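Urenby Colour Set

Overview

This is the readme for the Urenby colour set, a small collection of pictures and notes about the colours of household rooms. We started it because we wanted to write down in simple words which colours people live with, and which name they would give to them. The set has 536 pictures. Every picture has a short note, written by Niilo Ikonen or Enikő Hegyi.

What is in the set

The pictures are in two folders. The folder "sharp" is for pictures where the objects can be recognised. The folder "soft" is for pictures where mostly the colour is left. Please do not delete the soft ones when you make your own copy. For colour naming they are often the more useful ones, as the reader is not guided by the object.

One picture from the folder "soft" is placed here: 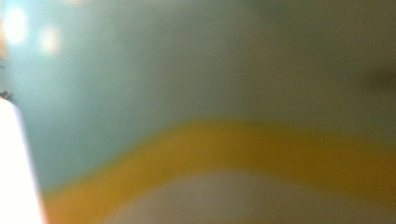

Soft folder. Main colour name: teal, going to grey-green towards the centre. Second note: pale light spots, upper left.

How the notes are written

We use everyday words only. "Teal" is allowed, "petrol" is not, because the two of us could not agree what it means. If a colour changes inside one surface, we write the stronger colour first and then the word "going to". White is written as white also when it has a little cream or grey in it, and the cream goes in the second note.

When an object cannot be named with certainty, the note does not name it. In the first version we had guessed many times (curtain, cupboard door, towel) and in November Enikő took all these guesses out.

Colour cards

For comparison we used the paint cards of Berkov and Truverska, which we had at home. The names printed on the cards are not in the notes. The Kiss cards were tried also, but they were too glossy under the kitchen lamp.

Known problems

The centre of a picture and its corner can give different names for the same surface. Spelling is Australian, but a few notes still have "gray" and "color". Niilo is correcting them.

Size

The complete set is 700 MB. The notes alone are one text file, one line for each picture.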